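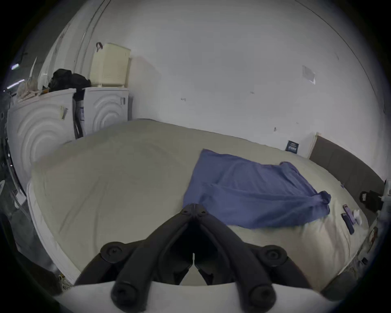
How often do you change the beds?
Sheets are changed every week and between guests, and on request at the desk if you need it sooner.

About Jirkdale Rooms

Jirkdale Rooms is a small guest house with 11 bedrooms, run by Wilma Leckie and Ayman El Ouafi. Wilma looks after bookings and breakfast. Ayman runs the housekeeping and does the laundry on site.

Beds are made up with plain sheets and a mattress protector. Spare pillows and blankets are kept in the landing cupboard, so please help yourself. We don't move guests' belongings when we tidy. If there are things on the bed, we leave it as it is and come back when it has been cleared.

Rooms are cleaned between 10 and 1. Put the card on the door handle if you would rather not be disturbed.

We wash around 70 sheets a week, more in July. Lost property is kept at the desk for three months. Phone chargers are the usual thing.

Last updated March 24, 2021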